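Wanted: a few pairs of hands for the Quezada gripper build

Hi, I'm Spyros, and I'm looking for people to join a small build group here in Irkton. We're making hand-held grippers and collecting recordings with them at home, so that an arm on a bench can learn to pick up ordinary household stuff. I've been at it on my own since last winter and I've reached the point where one person's habits (mine!) are baked into everything. Time to let other people in.

The project is called Quezada, after the street my first workshop was on. It's run out of the shared workshop behind the Farano building and, for a lot of the recording, out of people's own homes. I pay for parts. I also pay a modest hourly rate for recording time, which we'll talk through when you get in touch – it won't replace your job, but it'll cover groceries.

Who I'm after

I need 6 people for recording and three for the bench. You can put yourself down for both.

For recording, you don't need any background at all. If you can fold a towel and follow a short list, you're in good shape. Patience helps. You'll do the same small move over and over, at a slower speed than feels natural, and you'll have to keep going when a bag slides off the pads for the fourth time. Left-handers very welcome, I have almost nothing from left-handers so far.

For the bench, I'd like someone who has put together a kit or two and isn't scared of tiny screws. One of you should ideally know your way around small motors. I can teach the rest. Bring your own reading glasses if you use them, the workshop lights are terrible and the landlord knows it.

What a session looks like

Recording sessions run 3 hours with a proper break in the middle. Each person works through 15 pickups, then we swap out the objects and start over. Soft things are the current headache: bags, gloves, cords, anything that changes shape when you squeeze it. Hard boxes and mugs I've got plenty of, thanks to a very long November.

I don't want tidy homes, by the way. A real bedroom with blankets and toys and storage boxes all over the place is worth more to me than a clean table, so please don't clean up before we come over. If you live with other people, they need to be okay with it too, and I'll ask everyone to sign the same one-page form.

A drawstring bag is a good test of your touch. Fingers on both sides, fabric bunched up between the pads, cord left to hang wherever it likes:
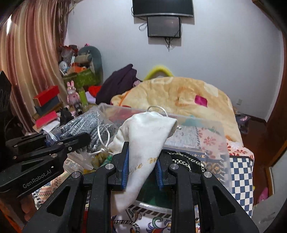

Where and when

Bench evenings start at 6 in the Farano workshop, side entrance, up the ramp. Home sessions are whenever suits you, though mornings are easier for me. The number 11 bus from Brosov stops right outside, and there's room to lock up bikes. We carry on until the spring and then see who still likes each other.

How to sign up

Leave a note in the Quezada box at the workshop desk, or reply through the form on this page. Tell me your name, which hand you favor, whether you want recording or bench (or both), and one thing at home that's a pain to pick up. I'm collecting those – the best one so far was a fitted sheet.

Spyros Galanis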